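How to Give a Plastic Kit a Dusty, Weathered Finish
Filed under: Hobby Room > Painting & Finishing
13/07/2019

I get asked about dust more than anything else, and I get it! You spend weeks gluing tiny parts, you paint everything nicely, and then it looks like it just came out of a candy machine. Dust fixes that. It's cheap, it's forgiving, and you probably own half of what you need already.

Start with a fully dry base coat. I leave mine overnight (two nights if it's humid, and July here is always humid). Then brush on a gloss varnish so the wash will slide into the gaps.

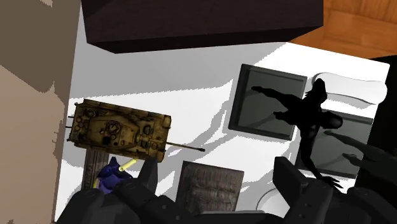
Dusty yellow-brown all over, hatches and track guards included.

For the wash, I thin brown oil paint until it looks like weak tea. Touch a small brush to the panel lines and let it run by itself. Wait 8 minutes, then wipe the flat parts with a barely damp cotton swab, always in the direction rain would run. If you wipe too much off, just go again.

Once that's dry, seal it with a matte varnish – pigments won't grab onto gloss, and I ruined a whole truck learning that one.

Now the fun bit. Scrape a little tan chalk pastel into a jar lid. I sand mine on 385 grit, an odd sheet from a Vatness sampler pack, but any fine paper will do. Dab the powder low down first, then work up with less and less on the brush. Tap, don't scrub! Flat tops can take a bit more, especially in corners where boots wouldn't reach.
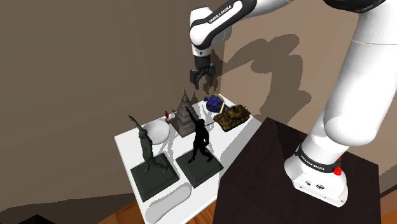
Words by Mutua Rashidi

To fix the powder, put a drop of odorless thinner at the edge of a dusty patch and let it creep in. It'll go dark and scary. Leave it alone, it comes back lighter.

Last of all, I rub soft pencil on the raised edges, and on the muzzle if there's a gun. My Wanyama kit took nearly 4000 little dabs, or so my wrist says – do it over a couple of evenings and put some music on. Next time I'll go through mud, which uses the same chalk plus a spoonful of plaster.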